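Setting up a wrist camera on a two-arm bench robot

Part 3 of the Totside build notes. Written by Ánh Tôn, last changed 23/05/2023.

By now both arms should be bolted down and homed. In this part we fit the wide-angle camera at the wrist, route its cable and do a first test with cloth. Allow an evening.

1. Power off the arms and unplug the supply at the wall. Open the gripper by hand to its full travel.

2. Fit the camera bracket with the two M3 screws from the bag marked Irkuto. Do them up finger tight, check the lens faces the fingers, then give each one a quarter turn more.

3. Turn the gears through by hand. They should run freely from one end of the travel to the other. If they bind, slacken the plate screws and try again.

4. Inspect everything near the wrist with a mirror or any polished curved surface. You can see the gears, the plate and the cables in one go without taking anything off.
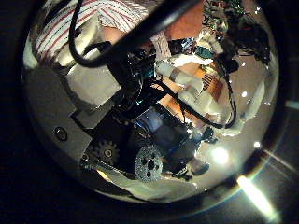 Checking gears and cable loops in a reflection. The blue part is near the middle.

5. Look at the cables. Leave enough slack for the wrist to turn both ways, but no loop should be able to reach the gears. Chiến Diệp uses cloth tape on his, I use cable ties. The camera lead needs to be 500 mm from wrist to first clip. Ours was 76 mm short and pulled out twice before I replaced it.

6. Plug in, start the viewer and set the exposure with your bench lamps on. Fix it there. Auto exposure hunts badly when something white comes close to the lens.

7. Put a soft piece of cloth within reach and bring the gripper up to it slowly, at the lowest speed setting. 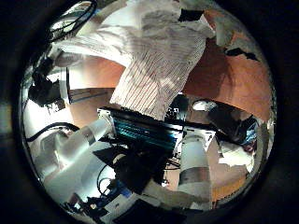

Striped fabric is good for this test, as you can judge from the lines how much the lens is bending things. Keep the cloth clear of the second arm. Stop if a fold gets near the gears and back off by hand with the power off.

8. Save the settings under a new name. Edileuza Barros has a calibration script which needs nearly 231 stills, and that is covered in part 4.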